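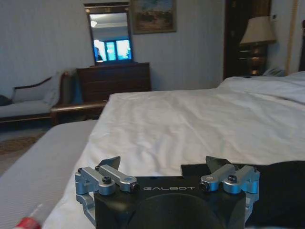 Can a two-finger gripper reliably pick up one layer of cloth from a soft bed?

It can pick up a corner or a raised fold fairly often, but a single flat layer on a soft surface is hard for it, and most success rates you see quoted were measured on a hard table. Ask what surface was used before you compare anything.

Asked by Abdelkrim Ramadan

We are choosing grippers for a two-arm setup that will do light housekeeping work, mainly folding and moving clothes and small linens. The choice is between rigid two-finger grippers with a linkage on each side and a soft-fingered set from Stustora. The Stustora sheet says 100 out of 100 on "textile items". It doesn't say what items, what they were lying on, or who put them there.

I ran the rigid ones on a made bed for part of February. 273 grasp attempts, all on dark cloth over white bedding. I logged a grasp as good only if the cloth was still held after a lift and a five second wait. Corners were decent. Anywhere in the middle of a flat piece was poor, and sometimes we got a pinch of duvet along with the cloth, which our software happily counted as a success.

My questions: is the soft set worth paying for, and does a camera at the wrist add enough over one at the head to justify the extra cabling? I've read plenty of opinions on both and very few numbers.

sorrel_bench

I'd be careful with that 100 out of 100. We tried the Stustora fingers at Erraji and they were fine on towels and bad on anything thin. A towel is thick and grippy and almost any gripper will hold one. Thin cotton slid out when the pads got dusty, and the pads got dusty fast. I don't have a proper count for you, so take it as one shop's grumbling.

What did help us was using both arms. Put one gripper on a corner and leave it there, then bring the second one in along the same edge with the fingers already open. The cloth can't run away from the second gripper if the first has hold of it. We got more out of that than out of any change of fingertip.
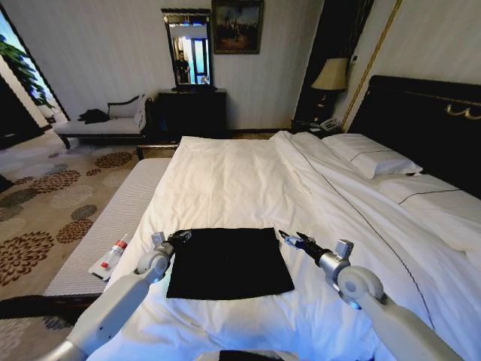 Left gripper at one corner of the black cloth, right gripper open over the duvet.

Watch how far down you go, though. On a table you touch the surface and stop. On bedding there isn't a clear stop, and a force limit that works on wood will bury the tips in the duvet. We set the height by hand at first and only later let the controller decide. I still trust the hand-set version more.

On cameras, the head view is what you want for finding the corners and for keeping the two arms from hitting each other. It is much weaker on the last bit of the approach, when the gripper itself can hide the spot you care about.

dunmore_k

Just buy the soft ones. Everybody is moving to soft fingers and the price will come down.

pell_rigging

I don't agree with the answer above, and "everybody" isn't a test result. Before spending anything, split your 273 attempts into corner, fold and flat middle, and see how many you have in each. If the flat middle group is small, you can't say much about it yet. The Arngate people like to quote 2000 trials for their Jonley controller, but ask them how many were on a surface that gives. They couldn't tell me.

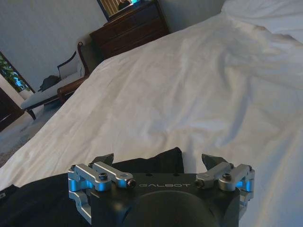 As for the wrist camera, I'd keep it, for checking more than for steering. Seeing both fingertips against the cloth at close range is how you catch the duvet pinch you described – dark fabric between the tips is what you want, and any white there means you've got bedding too. That check is cheap with your colors. It falls apart with white linens on a white bed, so don't let a good result on black cloth talk you into anything. Run the white-on-white case before you sign.

Also change one thing at a time. People swap the fingers and the camera in the same week, see a better number, and credit whichever one cost more.

Abdelkrim Ramadan

Thanks. I've split the log and the flat middle group is smaller than I thought, so I'm holding off on the order. I've asked Stustora for a loan set and the item list behind their figure. No reply on the list so far.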